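Perguntas frequentes sobre o seu teste de ADN

Quem escreve isto é a equipa de apoio da Proltora, que responde às mesmas perguntas desde que o laboratório abriu e achou por bem juntá-las num sítio. Se a sua não está cá, escreva-nos. Se está cá e escrever na mesma, também respondemos, só que com um suspiro.

Como recolho a amostra?

Cospe-se para o tubo até à linha azul. A espuma não conta, lamentamos. Não coma, não beba, não fume e não masque pastilha nos trinta minutos anteriores. Café sem açúcar continua a ser café.

Posso enviar a saliva do meu cão?

Não. Recebemos uma por mês, em média, e o resultado é sempre o mesmo: amostra rejeitada e um dono desiludido. O animal é certamente encantador, mas os nossos marcadores foram escolhidos para humanos.

Quanto tempo demora?

De quatro a seis semanas a contar da chegada da amostra, e não do dia em que a deixou em cima do micro-ondas para não se esquecer de a pôr no correio. O estado do processo aparece na sua área pessoal. Ver a página de hora a hora não acelera nada; já experimentámos.

O que analisam, ao certo?

O painel Cadgate lê 2.956 posições do genoma. O genoma humano tem cerca de três mil milhões de pares de bases, pelo que convém manter a modéstia. Procuramos variantes que a literatura científica associa a certas características: tolerância à lactose, metabolismo da cafeína, estado de portador de algumas doenças hereditárias. Não sequenciamos o genoma inteiro e o preço reflete isso.

O relatório diz que tenho risco aumentado de uma doença. Vou tê-la?

Não sabemos, e desconfie de quem disser que sabe. Imagine uma doença que atinge uma em cada 200 pessoas. Se o seu risco for o dobro, passa a uma em cada 100. «O dobro» soa pessimamente ao jantar, mas 99 pessoas em situação igual à sua não terão a doença. O relatório traz sempre os dois números, o relativo e o absoluto. Leia o segundo antes de telefonar à família.

E se disser que não tenho risco aumentado?

Continue a ir ao médico. Um resultado sem variantes assinaladas quer dizer que não encontrámos as que procurámos. Há outras, e há também o tabaco, a idade, o sofá e o azar.

O meu irmão fez o mesmo teste e deu diferente. Enganaram-se?

É pouco provável. Irmãos partilham em média metade do ADN, e cada um recebe a sua metade de cada progenitor por sorteio. Só os gémeos verdadeiros podem reclamar com alguma razão. Se for o caso, repetimos as duas análises sem custos.

Dizem que não tolero lactose, mas bebo leite todos os dias e sinto-me ótimo.

Parabéns. A variante mais estudada na Europa não é a única que mantém a lactase ativa em adulto, e há quem produza pouca enzima e passe bem com um copo ou dois. Entre o relatório e a sua barriga, a barriga tem mais anos de observação.

Posso deixar a medicação com base no resultado?

Não. Esta é a única resposta desta página sem nenhuma graça. Nenhuma alteração de medicação deve ser feita sem falar com quem a receitou.

Com quem posso falar sobre o relatório?

A consulta de aconselhamento genético está incluída no painel Cadgate e dura quarenta minutos, por telefone ou vídeo. As consultas são dadas por Aslı Bayram e Tapio Partanen, ambos pacientes e ambos habituados a ouvir a expressão «li na internet». Leve as perguntas escritas. Se o resultado disser respeito a uma doença hereditária, pode convidar um familiar para a chamada.

Quem tem acesso aos meus dados?

O laboratório, identificando a amostra por código, e o conselheiro que escolher. Não vendemos dados a seguradoras nem a empregadores. A participação em investigação depende de um consentimento à parte, que vem por assinalar e assim fica se não lhe tocar. Pode retirá-lo quando quiser; os estudos já publicados, porém, não se despublicam.

Posso pedir que destruam a amostra?

Pode. O pedido faz-se na área pessoal, em «Amostra e dados», e é confirmado por correio eletrónico. Depois disso não há volta atrás, por isso perguntamos duas vezes se tem a certeza. Há quem ache irritante.

O tubo chegou aberto ou vazio. E agora?

Enviamos outro kit, gratuito da primeira vez. À segunda pedimos que veja connosco o vídeo da tampa, que dura um minuto e tem fama de condescendente. Ningsih Osman, que trata dos reenvios, garante que resulta.

Posso oferecer um teste a alguém?

Pode, desde que a pessoa seja maior de idade e seja ela a ativar o kit e a assinar o consentimento. Não aceitamos amostras recolhidas às escondidas, por muito interessante que seja a história que as acompanha.

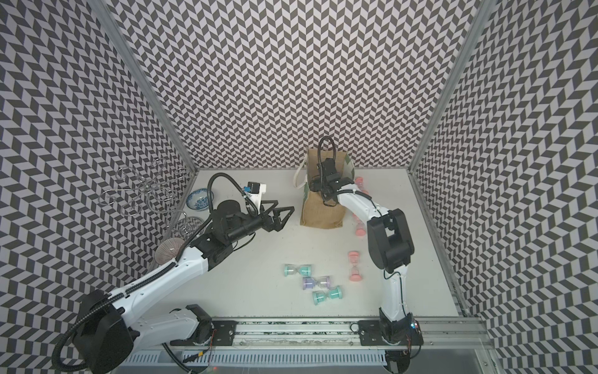
Para trocar a morada de entrega depois de feita a encomenda, escreva ao apoio com o número do kit, que está na tampa da caixa e não no tubo. Respondemos nos dias úteis, entre as nove e as seis.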